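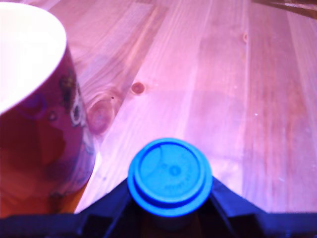

Magentastich unter LED-Licht - Weißabgleich oder Profil?

kantenlicht
21/03/2025, 19:42
Ich komme mit der Beleuchtung im Arbeitsraum nicht weiter. Seit November hängen dort zwei LED-Paneele von Prikard, vorher waren es Leuchtstoffröhren. Mit den Röhren hatte ich einen leichten Grünstich, den der automatische Weißabgleich meist sauber wegbekommen hat. Mit den Paneelen kippt alles ins Rosa, vor allem helles Holz. Weiße Flächen sind entweder rosa oder so weit überbelichtet, dass dort keine Information mehr steht.
Versucht habe ich bisher: Automatik, Preset Kunstlicht, Preset Leuchtstoff kalt. Leuchtstoff kalt ist am schlimmsten. Entwickelt wird in Visto, Standardprofil, sonst keine Eingriffe.
Liegt das an den Paneelen oder an der Software? Ein neues Profil würde ich mir noch antun, neue Lampen ungern.

rohdaten_ralle
Das Preset Leuchtstoff kalt ist für Lampen mit Grünüberschuss gedacht und schiebt deshalb Richtung Magenta. Wenn die Quelle kein Grün zu viel hat, bleibt das Magenta stehen. Das erklärt zumindest diesen Fall.
Bei der Automatik würde ich nachsehen, welche Werte sie in die Rohdatei schreibt. Steht der Farbton dort deutlich auf der Magentaseite, hält die Kamera das Licht für Röhrenlicht. Dann hilft nur manuell auf Graukarte messen.

kantenlicht
Farbton steht bei Automatik tatsächlich weit rechts. Graukarte habe ich, sie ist allerdings alt und lag jahrelang am Fenster.

Lumenknecht
Die Karte wegwerfen. Und die Paneele gleich mit. Billige Weißlicht-LED haben eine Lücke im Cyan und zu wenig tiefes Rot. Einen fehlenden Spektralbereich holt kein Weißabgleich zurück, der skaliert nur drei Kanäle. Ich sehe solche Fälle dauernd, und am Ende wird immer die Lampe getauscht.

rohdaten_ralle
Widerspruch. Eine Lücke im Cyan gibt Farbfehler bei einzelnen Pigmenten, aber keinen gleichmäßigen Stich über das ganze Bild. Wenn Holz, Weiß und Blau alle in dieselbe Richtung verschoben sind, ist das zunächst ein globaler Fehler und damit korrigierbar. Was nach der Korrektur übrig bleibt, kann man dann dem Spektrum anlasten. Vorher nicht.

Lumenknecht
Gleichmäßig ist das nur, solange man nicht nachmisst. Gesättigtes Blau verhält sich unter solchen LED anders als Holz, weil die blaue Pumpspitze schmal ist und genau dort liegt, wo der Blaukanal am empfindlichsten ist. Dann zieht man das Holz neutral und das Blau sitzt immer noch daneben.

kantenlicht
Ich kann beides prüfen. Eine Farbtafel von Mamodon mit 24 Feldern wäre vorhanden, noch nie benutzt. Was muss ich beachten, wenn ich daraus ein Profil rechne?
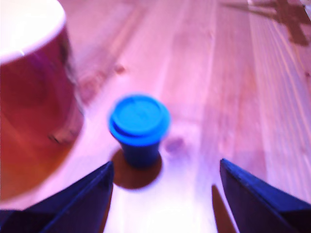 tafelwerk
Ein Profil aus einer Farbtafel gilt nur für den Farbraum, den die Tafel abdeckt. Die üblichen Felder sind matt und mäßig gesättigt, die Problemfarben im Alltag sind es oft nicht. Ein kräftig cyanblauer Deckel auf einem dunkleren blauen Becher ist ein gutes Prüfobjekt: Wenn das Profil die beiden Blautöne nach der Korrektur noch trennt und die Glanzstelle auf dem Deckel nicht ins Violette läuft, ist es brauchbar. Laufen sie zusammen, wurde zu stark geglättet oder der Blaukanal war schon bei der Aufnahme am Anschlag.
Zum Ablauf:
Tafel flach auf den Tisch, Licht wie im Betrieb, kein Fensterlicht dazu. Ein Blaukanal, der durch Tageslicht mitversorgt wird, verfälscht die ganze Messung.
So belichten, dass das weiße Feld in keinem Kanal abschneidet. Das Histogramm der Kamera taugt dafür nur bedingt, es zeigt die JPEG-Daten. Lieber die Werte in der Rohdatei kontrollieren.
Den Weißabgleich auf das zweithellste graue Feld setzen, nicht auf Weiß.
Danach erst das Profil rechnen lassen. In der umgekehrten Reihenfolge steckt der Stich im Profil und ist beim nächsten Licht wieder da, nur andersherum.

rohdaten_ralle
Ergänzung zur Überbelichtung: Ist ein Kanal abgeschnitten und die anderen beiden nicht, entsteht beim Weißabgleich genau der rosa Saum, der in hellen Flächen so oft zu sehen ist. Bei den meisten Sensoren läuft Grün zuerst voll, Rot und Blau werden danach hochgezogen. Das Ergebnis ist Magenta in den Lichtern. Manche Programme klemmen das automatisch auf Weiß, Visto meines Wissens nur mit eingeschalteter Lichterrekonstruktion.

kantenlicht
Die war aus.

Pixelpause
Kurze Zwischenfrage: Hängt das auch mit dem Dimmer zusammen? Bei mir wird es umso rosafarbener, je weiter ich herunterdrehe. Paneele sind von Pawłowska, also andere Marke.

Lumenknecht
Kann sein. Bei Pulsweitendimmung bleibt der Farbort weitgehend stabil, dafür gibt es je nach Verschlusszeit Streifen. Bei Stromdimmung wandert er. Welche Variante verbaut ist, steht fast nie im Datenblatt. Mit kurzer Verschlusszeit, etwa 1/2000, gegen eine weiße Wand halten: Streifen heißt PWM.

Pixelpause
Keine Streifen. Dann eben auf voller Leistung und abblenden.

kantenlicht
Rückmeldung. Neue Graukarte, manueller Abgleich, Lichterrekonstruktion an, Belichtung um 2/3 Blende zurück. Der Stich im Holz ist weg. Weiß ist weiß. Das Profil aus der Tafel macht danach nur noch wenig aus, am ehesten bei Rot und Orange, die vorher ins Pinke gingen.
Blau ist besser, aber nicht richtig. Die zwei Töne bleiben getrennt, das hellere liegt sichtbar zu weit im Violetten. Ob das am Spektrum liegt oder an der Tafel, kann ich nicht sagen.

Lumenknecht
Spektrum. Sage ich ja.

tafelwerk
Nicht ohne Gegenprobe. Dieselbe Tafel und dasselbe blaue Objekt bei bedecktem Himmel aufnehmen, zweites Profil rechnen, vergleichen. Liegt das Blau auch dort daneben, sind die Paneele unschuldig. Viele Kameras haben bei gesättigtem Blau ein Problem, unabhängig vom Licht. Eine reine Matrixkorrektur kommt da an ihre Grenze, eine Tabelle mit mehr Stützstellen hilft etwas. Dafür braucht es aber eine größere Tafel. Ich nehme eine mit 504 Feldern, für Alltagszwecke ist das übertrieben.

rohdaten_ralle
Übertrieben und bei glänzenden Feldern auch fehleranfällig. Eine Reflexion auf drei Nachbarfeldern und die Tabelle bekommt dort eine Beule, die man später in jedem Verlauf sieht. Ich bleibe bei der Matrix und korrigiere Blau von Hand über den Farbtonregler.

tafelwerk
Polfilter vor Lampe und Objektiv, gekreuzt. Dann gibt es keine Reflexion.

rohdaten_ralle
Und über zwei Blenden weniger Licht, für einen Arbeitstisch.

kantenlicht
Gegenprobe mache ich, sobald es draußen gleichmäßig grau ist. Die Paneele bleiben bis dahin hängen. Falls jemand für die Prikard-Paneele schon ein fertiges Profil gerechnet hat, gerne melden, Kameramodell ist zunächst egal.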